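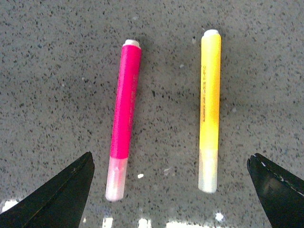

Do you ever get to the bottom of that marker drawer, or does it refill itself overnight? That was a reply from Dana's Desk Drawer on my last post, and I laughed, and then I went and emptied the whole drawer onto the kitchen counter. So this is going to be a thread!

Threads > Home & Making > Marker drawer

First thing: pink and yellow get pulled out before anything else. They're the two I reach for all the time (pink for birthdays and appointments, yellow for anything I need to find again later) and they're the two that always end up at the very bottom under the browns. Why do we own so many browns??

My rule is one scrap of paper per color. Grab a marker, make a squiggle about as long as your thumb, cap it again, listen for the click. If you skip the click you will be doing this whole thing again in November, like I did last year.

Final count, since a few of you were guessing: 67 markers. In ONE drawer. Somebody guessed 65 and I think you deserve a prize, or at least a brown marker.

Three piles. Good squiggle, scratchy squiggle, no squiggle at all. I started out with a fourth pile called "maybe" and it was the biggest one on the counter within five minutes, so the maybe pile is canceled.

14 of them gave me nothing. Not even a faint line. I felt bad about a teal one that I've had forever, but it's gone and I wish it well.

For the scratchy ones: if it's water-based, cap it, store it tip down overnight, and try again the next day. I've had pretty good luck with this! Doesn't do a thing for a tip that's been mashed flat, though. I keep two or three mashed ones for filling in big letters on signs, where it doesn't matter at all.

Oh, and check which kind you have before you do anything on your counter. Permanent and washable can look so alike lying next to each other. I put a sheet of paper under my squiggle paper now. Ask me about the windowsill. (Please don't ask me about the windowsill.)

Speaking of counters, I love sorting markers in the kitchen. I can spread out, I can stand up, the light is good, and the kettle is right there. My desk is the worst place for it. Too much stuff to move first and then I'm sorting the stuff and it's dark out.

Someone asked how I store them. Flat! On their sides, in a shallow tray. I used to stand them up in mugs and it looked adorable, but half of them were tip up and went faint on me, and the mugs kept tipping over whenever I went for the one in the middle.

The tray is a Waltholm, the long low one with no dividers. I bought it for forks. It was too short for the forks and it's perfect for markers, so it moved.

I did try dividers for a while, a bendy set from Ikonen that you snap to length. They're nice, I use them in the sock drawer now. With markers I found I was spending more time deciding whether coral is a pink or an orange than I was drawing.

(It's a pink. I'm ready for the replies.)

So now it's loose rainbow order. Warm colors on the left, cool colors on the right, browns and grays along the back where they can keep each other company. Nobody in my house puts them back in order and it still works, because you can see everything at once.

Lids! I forgot lids. Every drawer has orphan lids. Mine had a little family of them. I tried each one on the bare markers, got a couple of matches, and tossed the rest. Do not save the orphan lids. You think the right marker is coming. The right marker dried up under the couch.

Best find of the whole afternoon was a light yellow I'd completely given up on, way in the back corner, and it writes like new. I colored in an entire lemon with it just to be sure. Then I colored in a second lemon.

If you've got kids, they are so good at the squiggle test. Mine turned their test sheet into a sea monster, and it's on the fridge now with every working color we own in it. Better than any chart I would've made.

Replies are asking what to do with doubles. I put mine in a zip pouch that lives in the car with a small pad of paper. Waiting rooms, restaurants, the long line at the pharmacy. Just take it inside in summer, a hot car is rough on them.

A couple of you asked about pens and I am NOT ready to open the pen drawer. It sticks when you pull it. I don't want to know what it's sticking on.

OK the tray is full, the counter is wiped down, and the kettle's on again. Show me your squiggle sheets! I want to see them all, especially the messy ones, and tell me what color you have way too many of.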